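**Notes — paint talk, home show stage, 45 min with questions**

*(Lights down, swatch wall already up behind me. Walk on, don't wait for the music to finish!)*

Good evening! I'm Janaína Brandão, I paint rooms for a living, and tonight I want to talk you out of white ceilings. Some of you are already frowning, and that's fine, I frowned too.

**1. The fifth wall**

- Start with the Zamska dining room. North light, low ceiling, owners who'd had it cream for years. We took one deep olive up the walls and straight across the top.
- The room felt taller — say this twice, people never believe it the first time. Your eye loses the line where the wall stops.
- Ask for hands: who has painted a ceiling any color at all? Pick someone in the back row and ask which one.

**2. Sheen, my favorite subject (keep it short, Janaína)**

- Flat on ceilings with bumps. Eggshell on walls that kids touch. Gloss only if you love sanding.
- The Rangel hallway story: eight coats of red lacquer, and I'd do every one of them again. Hold up the sample door and tilt it so the front rows catch the shine.

**3. Testing color properly**

- Big boards, please. Two feet wide at least, painted right to the edges, moved around the room morning and night.
- Bronwood stairwell: the blue we loved at noon went purple under the lamps at 8 p.m. We changed the bulbs and kept the blue.
- I have 1,000 paint chips in a drawer at home and I still use boards.

**4. Stripes, borders and the brave stuff**

- Pass the Hilusano sample book along the front row. Get it back this time!
- Painted borders are such fun in a bathroom. Go a hand's width below the ceiling, use a level, pull the tape while the paint is still soft.
- If someone asks about stencils, yes, yes, yes. Dry brush, hardly any paint on it.

**Questions**

- Likely first one: "Will a dark color make resale harder?" Answer: paint is the easiest thing in a house to change, so live in the color you like now.
- Renters: check the lease, then paint the bookcase. 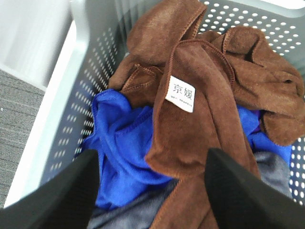
- Trim color will come up too. Same color as the wall, one step shinier — then send them over to the swatch wall to pick one.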